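Ticket 261: Broadband drops every evening, router replaced, still dropping
Status: Reopened
Provider: Nomgate
Opened by: Habibur Mridha
Priority: Low (set by Nomgate, I asked for High)

30th April, customer note
Connection goes at teatime and comes back when it feels like it. Your first-line advice was to turn the router off and on. I have done that more times than I care to write down. Your second-line advice was that my neighbours are "using the airwaves". My desktop is on a cable. I would like someone to tell me how the neighbours get into a cable.

Support reply
Thank you for contacting Nomgate. We have tested your line and found no fault. Please move the router away from thick walls and fish tanks.

Customer note
No fish tank. When was the line tested? If it was in the morning then I could have told you it was fine in the morning.

Support reply
The test was run at 10:14. We are sending a replacement router, the Voyle, which has improved range.

Customer note
Range is not the problem, see above. Send it if you must.

Customer note
Voyle arrived and is plugged in. The box promises "whole home confidence". First evening it dropped at ten to seven, stayed down for 20 minutes, then came back on its own. Same as the old one. The light goes from white to amber, and the leaflet says amber means "getting ready". Ready for what, it doesn't say.

I have gone through the Prasetis checklist you linked to. Results as follows, in your order.

1. Check all cables are pushed in.
They are. I also swapped the grey one for a new one. No change.

2. Remove any extension leads and filters.
Done. Router now goes straight into the master socket and sits on the hall floor, where I can trip over it. Dropped again that night.

3. Use the test socket behind the faceplate.
Two screws, faceplate off, plugged in behind it. This was the only step I had any hope for. It held all evening and I nearly wrote to say sorry. The next evening it dropped at five to seven. One good night proves very little, and I'd ask you not to close the ticket on the strength of it, as you did last time.

4. Restart the router and wait.
See every previous note.

5. Install the Tikis app and run a home health scan.
The app wanted my location, my contacts and a star rating before it had done anything. It scored my home 6 out of 10 and offered to sell me a booster. I have taken it off the phone again.

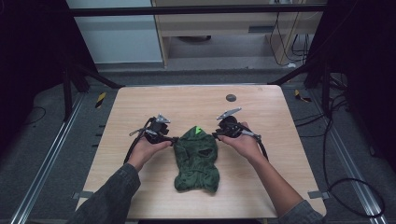

6. Note the time of each drop and send us the log.
Log sent separately. Every drop but one falls between half past six and half past seven. The odd one was a Sunday lunchtime. I am no engineer, but that looks to me like something switching on nearby, or a cabinet that can't cope when everyone gets home. I'd like the line tested in that hour, by a person, with the result sent to me in numbers.

Support reply
Thank you for the log. We can see your case is linked to ticket 253, which is for the same street. That ticket was closed as "customer education". We have reopened both and asked for an evening line test.

Customer note
So somebody else on this street had the same fault and was told it was their own doing. Please put that in writing. I'll leave the faceplate off until the test is done. If the next message is another router I'm sending it back unopened.

Support reply
Evening test requested. Status changed to Awaiting Network Team.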